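Search posts
Search
Top Latest People

Okay friends, settle in, because I have been wanting to write about this all week and my sister says I can't keep telling her about it over the phone. The Flernley Film Festival is giving its honorary prize this February to Olga Retamal, and I am so happy I could cry. (I did cry, a little, in the parking lot.)

If the name doesn't ring a bell, you know her face. She was the landlady in The Salt Ferry, she was the judge in all those courtroom pictures, and she was the aunt in just about everything else. She has 185 screen credits, and I'd bet I have seen most of them, some of them on a tape that was falling apart.

The prize is for a body of work in supporting roles, and I love that they have one. Eight people have gotten it before her. Glenys Gilchrist was the last, and her speech was so good that I still have it bookmarked and play it when I'm folding laundry.

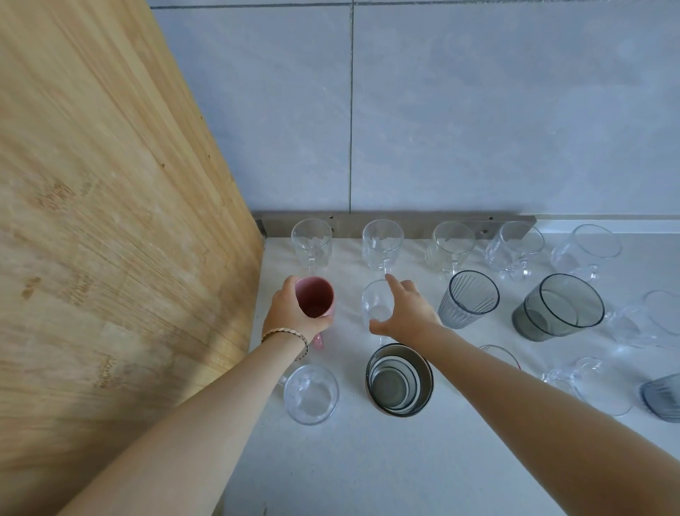
Anyway, Glenys is the one handing it over this time, and that makes it even sweeter, as the two of them played feuding neighbors for six seasons on Abera Street. My mother and I never missed it. We used to take sides. I was always for Olga, even the year she poisoned the roses.

A few of you asked where I heard it. The festival put it in their newsletter in the morning, and by lunch Ruth Paucar had posted the sweetest note. Ruth directed her in Pliritz, the one with the train station, and she wrote that Olga knew the name of every single person on the crew by the second day and brought soup when the sound guy got sick.

I did get to see her once in person! It was a little theater with 318 seats, and I was way up in the back behind a man with a very tall head, and she came out after a screening of Pliritz to take questions. Somebody asked how she picks her parts and she said, "I read it out loud to my dog, and if he leaves the room I say no." I have told that story at every dinner since.

Now, I know there has been some grumbling that it should have gone to Rafferty Castellanos this year, and listen, I adore Rafferty. His turn as the piano tuner broke my heart in two. But he's a good deal younger, he's working all the time, and his year will come. I don't think it has to be a fight. 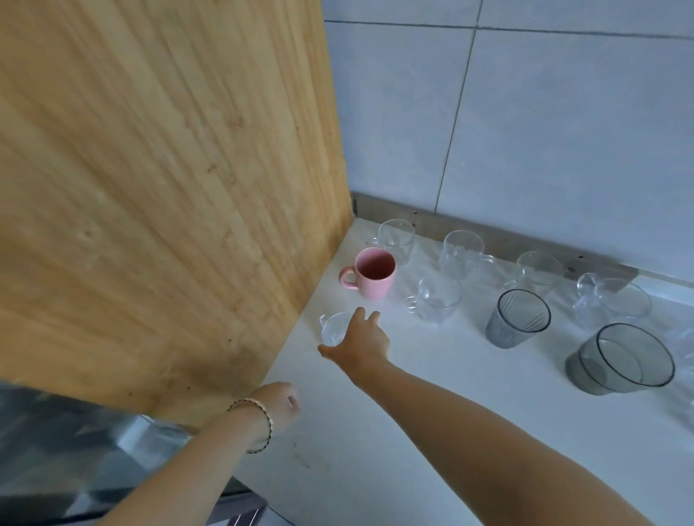

And he doesn't seem to mind one bit! He put up an old still of the two of them from The Salt Ferry, both of them soaked to the bone and laughing, with just "About time" under it. I believe that was his very first movie. He's said in interviews that she ran lines with him in the makeup trailer before sunup so he wouldn't freeze.

For anybody who wants to catch up before the ceremony, I'd start with The Salt Ferry, then Pliritz, then whatever you can find of Abera Street. The first season is slow, I'll admit it, and the theme song will be in your head for days. Stick with it until the wedding episode and then come back here and talk to me.

Somebody in the replies mentioned Flunix, the space one. I had forgotten all about it! She plays the ship's doctor and has maybe around ten minutes in the whole thing, and she is the only part of it I could describe to you now. There's a bit where she takes off her gloves and just looks at the captain. No music, no line, only that look. I rewound it twice.

Qistina Siregar is putting together the tribute reel, which I'm very glad about, since she did the lovely one for Glenys. If she happens to read this (hi, Qistina!), please, please find room for the courthouse steps speech. And the roses. You have to put in the roses.

They say the ceremony will be streamed, but I haven't found a time for it yet. When I do I'll add it to the bottom of this thread so you don't have to go hunting. I'm making my mother's almond cake for the night and I'll be up way past my bedtime.

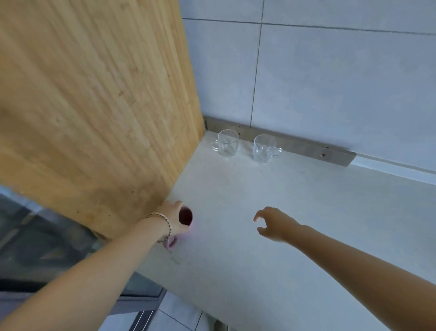

At the counter, next to the big board.

One more and then I'll let you all go. Tell me your favorite Olga Retamal part, even if it's a tiny one, even if she was only on screen long enough to slam a door. I'm keeping a list for my rewatch and I would love to have some on it that I've missed.

Contact | Terms | Privacy | © All posts belong to their authors | Back to top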